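Notes for getting the Givness hand grippers ready in the morning and putting them right when they drift. Two grippers, one per hand, a marker cube on each, harness, head camera, recording box. Written fast, fix what's wrong — last edited in December, Nermin Akyol has the older version on paper if you want it.

## What you need

- both grippers, left and right
- harness with cord attached
- 2 mm hex key (the good one, with tape on the handle)
- lint-free cloth, small bottle of isopropyl
- feeler gauge
- spare jaw pads, spare cube screws
- the printed check card

Spares live in the Hollmann drawer cabinet, bin 3036. If you take the last pair of pads write it on the lid. Please.

## Before power on

Wipe the cubes first. Dry cloth, then a bit of isopropyl on the cloth, never straight on the print. Don't scrub. We lost one face that way, it went gray at the corner and detection dropped out every time that side faced the camera.

Check each cube by hand. Grab it, twist gently. Any play at all, stop and tighten it. The cube screw wants a quarter turn past snug and no more, the bracket is plastic and it cracks. Ask me how many.

Then look at the jaws. Open, close, open. Should move the whole way with no click. Tips should meet flat along the pad. If they meet at the front and gap at the back, the pads are worn or somebody put them in backwards (thin end goes towards the hand).

Harness next. Straps flat, not twisted, cord on the chest and clear of the arms. Reach forward with both hands as far as you can. If the cord pulls, re-clip it lower.

## Power on and first check

1. Recording box on. Wait for steady green. Blinking green is not green.
2. Left gripper on, then right. Order matters with this firmware — swap them and the box labels them the wrong way round.
3. Open the Ato panel, go to Devices. Both grippers listed, both battery bars over half.
4. Hold both grippers out where the head camera sees them. Each cube should get its outline on the screen within a second or two.
5. Turn your wrists slowly, all the way in and all the way out. Outlines should stay on. A flicker at the extreme end is ok. Dropping out in the middle isn't.
6. Close both jaws completely. Press Zero. Open completely. Press Span.
7. Read the span value. Target is 800 on both sides, and we accept anything within 5 either way.

If span is off, do step 6 again before you touch anything mechanical. Nine times out of ten the jaw wasn't fully closed when Zero got pressed. Timo Janssen holds a sheet of paper between the pads and tugs it, if it slides out it's not closed. Works fine.

## Changing jaw pads

Do both pads on a gripper together. Never one.

- Power off at the gripper, not just in the panel
- Back out the two pad screws, keep a finger over the spring or it's gone
- Slide old pad forward and off
- Clean the seat. Old glue residue comes off with a fingernail, don't use a blade
- New pad on, thin end to the hand
- Screws in loose, close the jaw, let the pads find each other, *then* tighten
- Feeler gauge along the join, front and back

Redo Zero and Span after. Also redo it if you only took a pad off to look at it. Even then.

## Tightening or swapping a cube

Tightening is just the hex key and a recheck. Swapping is longer, the new cube has to be entered under the right gripper with the right face up. The little notch on the bracket shows which way. Put the cube on, go to Devices > Markers, pick the side, press Learn, and show every face to the camera slowly. It beeps per face. The face on the bracket side doesn't count, skip it.

Left and right cubes are not interchangeable. Different prints. They look near enough the same at arm's length that Knut Haberkorn ran most of a morning with them swapped, and all of those recordings went in the bin. Read the small letter on the bracket face before you screw it down.

## Warm-up round

Do this at a real piece of furniture, not in the air. We use a drawer because it makes you work low, close to the body and partly behind your own hands, so tracking trouble shows up there first. Pull, let go, pick soemthing soft out of it, put it back, push shut. Six reps, watch the live view or have someone watch it for you. Go for the edge of the front panel with the jaw tips, keep wrists turned so the cubes stay up towards your face.

Lights matter. Glossy floors throw bright spots into the camera and a cube crossing one can vanish for a moment. Change where you stand, don't fiddle with exposure. Bastian Schmieder has that setting locked anyway.

Keep cables off your walking line. And move the stool.

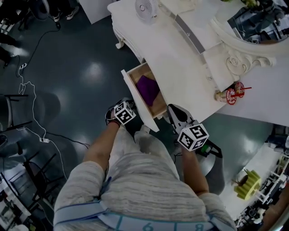
How often does Zero and Span need doing?

At the start of every shift, after any pad or screw work, and whenever a gripper has been dropped. Once more after lunch if the room has warmed up a lot.

## Faults we see a lot

**Outline jumps around** — dirty cube or loose cube. Clean, twist test, retry. If it still jumps, swap the cube.

**Jaw reads half open when shut** — redo Zero. Comes back within the hour? Sensor plug has worked loose inside the handle. Two screws on the Deker cover, push plug home, close up.

**Jaw sticks** — crumbs or lint on the slide. Blow it out. No oil, ever, it gets on the pads.

**One side missing in the panel** — wrong power order. Both off, wait for the list to clear, left then right.

**Battery drops fast** — tag it and put it on Sunil Gazi's shelf, don't put it back on the charger.

## End of shift

Both off, pads wiped, cubes capped. Jaws left slightly open so the pads dont take a set. Harness hung by the back loop. Initial the check card and write down the last span numbers for left and right, even if they were fine.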